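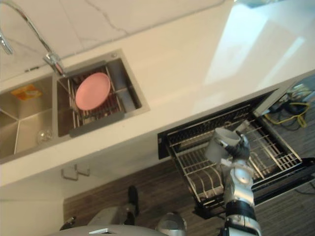
Home > Movie Nights > Snacks and Setup

Popcorn, Projectors and Other Things We've Learned the Hard Way

We've been running movie night at our place in Verkcombe since February and I still get giddy when the lights go down! Plenty of you have asked how we do it, so I've put our best tricks together (Khrystyna Mykhailiuk sent in the butter one, and it's a beauty).

1. Pop on the stove
Use a heavy pot with a lid, enough oil to cover the bottom, and three test kernels. When all three pop, tip in the rest, take the pot off the heat for a slow count of 20, then put it back. The kernels go off nearly all together and you get far fewer duds.

2. Clarify the butter
Regular melted butter has water in it and makes popcorn soggy. Melt it gently, skim off the foam and pour the clear yellow part slowly over the bowl, tossing as you go. Use superfine salt - big flakes just slide to the bottom.
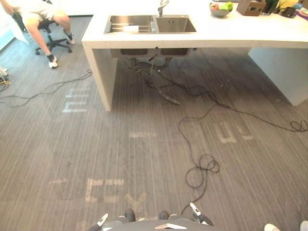
Double sink with a rack over the left basin.

3. Get the picture square
Set the projector level and straight on to the wall before you touch the keystone setting. Keystone squashes the image and you lose sharpness, so save it for the last little nudge. A sheet works fine as a screen if you pull it tight and clip it along all four sides.

4. Fix the mumbling
If the voices are quiet and the explosions are huge, look in the sound menu for "night mode" or "dialogue boost". Moving the speakers up to ear height helps a ton too. Ours sat on the floor for 12 movies before we tried it!
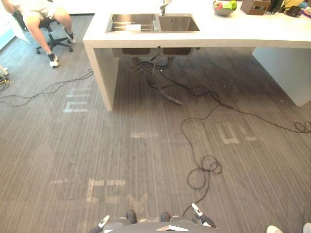
5. Seat people in layers
Floor cushions in front, couch in the middle, tall stools at the back. Leave a path to the bathroom, and tape down any cable that crosses it.

6. Plan one intermission
For anything over two hours, pick the break ahead of time. Barnabás Major swears by the halfway mark, but I like to wait for a quiet bit and then bring out the second bowl. Warm it in a 200 degree oven for a few minutes first - so good!

Filed under: Movie Nights, Snacks
Posted 9 November 2022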